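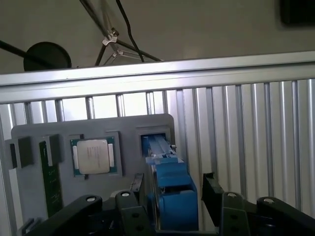
Buenas tardes a todos, y gracias por quedarse después de la comida, que sé lo que cuesta. Hoy quiero hablarles de reparar cosas en casa y en el barrio, y sobre todo de cómo se aprende a reparar cuando ya tiene uno cierta edad y le da un poco de vergüenza preguntar. Yo empecé tarde, con una radio de mi suegro, y lo primero que me enseñaron fue a mirar despacio antes de tocar nada: por dónde baja un cable, por ejemplo, como ese negro y fino que cuelga delante de la pared y se va curvando hasta llegar al soporte, o dónde se cruzan las varillas y qué mariposa habría que aflojar. Parece una tontería, pero media avería se encuentra así, con las manos en los bolsillos.

*(Pausa. Preguntar quién ha tirado algo este año sabiendo que se podía arreglar. Levantar yo la mano primero.)*

## Cómo empezó lo nuestro

Contar lo del local de la calle Fagerlund. Abrimos en junio, con 14 personas apuntadas y una sola mesa decente, que encima cojeaba. Joaquim Esteves trajo los destornilladores de su padre envueltos en una toalla, y todavía los usamos (la toalla también, para no rayar las pantallas). El primer día entró una señora con una batidora y se quedó cuatro horas, porque resulta que quería compañía además de la batidora, y eso nos enseñó a poner más sillas.

No alargarme aquí, que me conozco. Si veo caras largas, saltar a los números.

## Los números, deprisa

- Objetos que han pasado por la mesa: 748.
- Lámparas, el grupo más agradecido de todos: 43 en un solo mes.
- Lo que pedimos de aportación, para quien pueda: 10 euros.

Decir que la cifra grande incluye también lo que no supimos arreglar. Llevamos un cuaderno de fracasos y es lo más leído del taller. Leer en voz alta la página de la tostadora de Hélder Sampaio, que ya me ha dado permiso y creo que hasta le hace ilusión.

## Lo que cuesta de verdad

Las piezas. Hay aparatos que vienen pegados, sin un solo tornillo, y uno se pasa la tarde con el secador de pelo ablandando cola. Mencionar aquí el almacén Kovero, que nos guarda cables y enchufes sueltos en una caja, y aprovechar para darles las gracias, porque me lo hicieron prometer.

También cuesta decir «no sé». A mí me costó años. Cuando alguien te trae el tocadiscos de su madre te mira de una manera que te dan ganas de prometerle cualquier cosa, y no hay que prometer nada hasta abrirlo. Se lo digo a todos los que empiezan, y luego voy yo y prometo.

*(Beber agua. Si vamos bien de tiempo, lo del paraguas; si no, fuera.)*

## Para quien quiera montar uno en su barrio

Busquen primero la sala y después las herramientas. Pongan buena luz, mejor de la que creen necesaria, y una cafetera. Apunten el nombre de cada dueño con cinta en el propio aparato; nosotros tuvimos dos planchas iguales y todavía hay una discusión abierta sobre cuál era de quién.

Recordar que dejo hojas con el contacto en la mesa de la entrada, junto a los abrigos. Preguntas, y después el café.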